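Leka Gas Flow Tracker, Subscription Tier 2: Review

Ruba Zein
22nd November

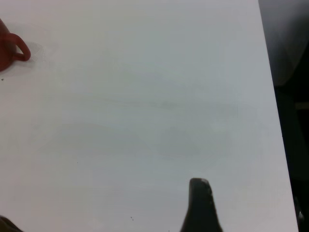

Leka is a web tool that collects daily nominations, booked capacity and physical flows at cross-border gas points and puts them in one table. It is sold by Tistau to small traders, law offices and energy desks that need the numbers but do not want to build their own scrapers. I have used the second tier since August, mostly to prepare exhibits for capacity disputes.

Coverage

The tool lists 200 interconnection points. Each has its own page with entry and exit flows, firm and interruptible bookings, and a record of maintenance notices. Storage sites and LNG terminals sit under a separate tab and are updated once a day. Pipeline points refresh every hour.

The history is uneven. Most points go back six years, but several of the smaller ones start only two years ago, and the start date is not shown until the chart is loaded. If you need a longer series for one of those, you will have to ask the operator.

Exempted capacity

Pipelines that run under a regulatory exemption are the reason I bought the second tier. Leka splits their capacity into exempted and regulated shares and lets you plot the two against actual use. The split is stored with an effective date, so a change in the terms does not rewrite the older figures. Dirotico, which I used before, applied the current split to the whole series, and I had to correct it by hand every time.

The link from each split to the underlying decision is less good. It opens the regulator's landing page and leaves you to find the document. For court work you want the case number and the paragraph. Tistau told me by email that document-level links are planned, with no date given.

Units

Default is GWh per day at 25 degrees reference. You can switch to cubic meters, and the conversion factor is printed in the footer of the export. The factor is one fixed value per point. Operators publish a daily calorific value for many of these points, and the gap matters when you compare a full winter. I keep everything in energy units and convert at the end.

Export

CSV and XLSX both work. The row limit is 3000 per file, which is low. A single point at hourly resolution passes it in a little over four months. My standard pull came to 2202 rows and went through without trouble, but anything longer has to be cut into pieces and joined. Column order stays the same between files. Time stamps are in UTC, and the gas day is given in its own column, which saves work around the clock change.

The API is limited to the third tier. I tried it on a short trial and it returned the same fields with no row limit.

Errors

I compared one point against the operator's own published flows, hour by hour. Out of 1037 hours, six differed, all on days when the operator issued a later revision. Leka had kept the first value. Support reloaded the days after I wrote in, and the revised values appeared the next morning. There is no flag in the table to show that a value has been revised, so keep your own copy if you are going to cite it.

Compared with Skutel

Skutel has better maps and a cleaner alert system. It covers fewer points east of the Czech border and does not separate exempted capacity at all. For daily trading I would probably take Skutel. For contract and regulatory work Leka is the stronger of the two.

Rating: 7 out of 10

Good: dated capacity splits, stable export format, gas day column.
Bad: row limit, fixed conversion factor, no revision flag, weak document links.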